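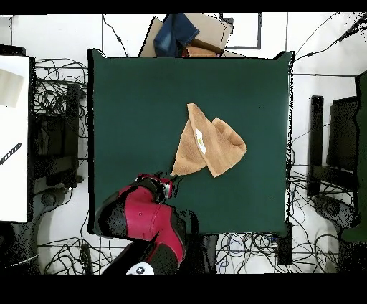
Tan towel with a sewn-in label, on a green table.

How to Get Stiff Towels Soft Again
By Dilani Hettiarachchi

Towels usually go stiff from detergent and softener that never rinsed out. Hard water makes it worse. You can fix most of them at home with white vinegar and baking soda.

Read the care label first. If it says no hot water, use warm and plan on a second round.

Wash the towels alone on the hottest setting they allow. Skip the detergent and pour a cup of white vinegar into the drum. Fill the machine no more than halfway. In mine, that means 4 bath towels.

When the cycle ends, leave the towels in and run it again with half a cup of baking soda. Don't add both at once, as they cancel each other out.

Shake each towel hard before drying. Use medium heat and take them out as soon as they are dry. On a line, shake them again when you bring them in.

From then on, use half the detergent you used before and no fabric softener. Our water in Praldale is very hard, so I repeat the vinegar wash every April and again in the fall.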